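Brunner 800 Hand-Held Gripper, Two-Finger, Sold in Pairs

Last updated Mar 22, 2021

The Brunner 800 is a two-finger gripper worked by hand with a trigger. It is meant for recording household handling tasks, chiefly laundry, that will later be run on an arm. One operator uses two units, one per hand. The finger spacing and travel match the Drurkeck arm-mounted version, so fingers can be swapped between the two.

Specifications
Fingers: yellow, slotted, replaceable
Body: yellow and black
Maximum opening: 45 mm
Weight per unit: 800 g
Run time per charge: 23 hours standby
Marking: label with QR code on rear plate

Fingers are a wear part. Inspect them after every 20 sessions and replace both together. Do not overtighten the plate screws. Wipe the plate with a dry cloth only.

Knits and towels can be picked up by an edge or from the top of a heap. Thin synthetics need a slower close.

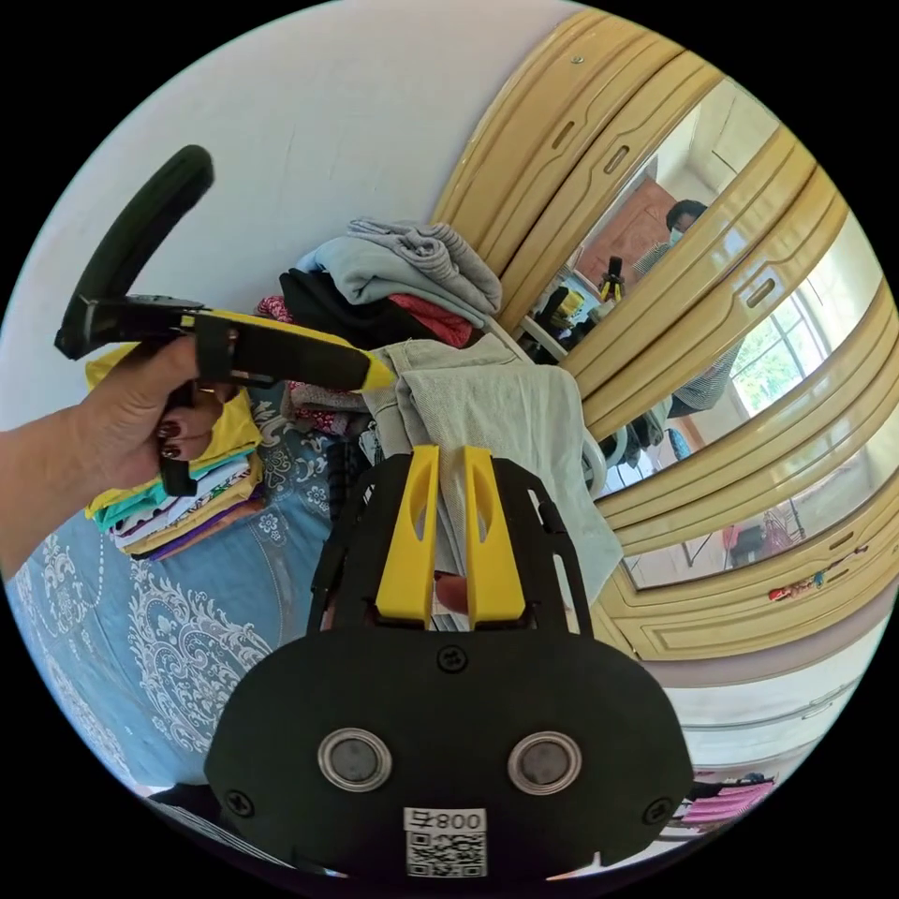
Photo: Custhorpe

Clothes sorting on a bed, two units, folded stack at left. Spare fingers and grips ship from Ostham. The revised charger is due in May and fits existing units.

Contact: Custhorpe sales desk, Ostham | © 2021 Custhorpe | Back to top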